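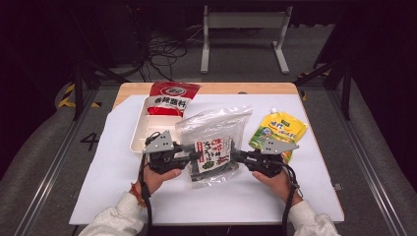 Drarnik's own support desk, when asked by email in the second week, replied that coil alignment matters more than rated power, and that a phone lying 11 mm off centre on the Pevance pad will often fall back to the lowest charging mode. This report tests that claim.

1. Aim
To measure how sideways offset between transmitter and receiver coils affects charging time and heat in a mid-range handset.

2. Equipment
One Pevance charging pad, one Boychuk handset with a 3000 mAh battery, a USB power meter, a surface thermocouple and the Otitum logging program, version as supplied by the department.

3. Method
The battery was run down to the same level before each trial. The handset was placed at offsets of zero, 5 and 11 mm, fixed with card spacers. Input power and back surface temperature were logged every 30 seconds. Each offset was tried three times. The screen stayed off and the radio was disabled.

4. Results
At zero offset the battery gained 2100 mAh in the test period. The gain at 5 mm was slightly lower, within the spread of repeat trials. At 11 mm charging stopped and restarted in two of three trials, and the final charge was almost half the zero offset value. Surface temperature rose with offset until the handset limited its input.

5. Sources of error
Room temperature was not controlled. Charge gained was read from the handset's own gauge, which has not been calibrated. The second 11 mm trial began in July after the pad had been moved to another bench.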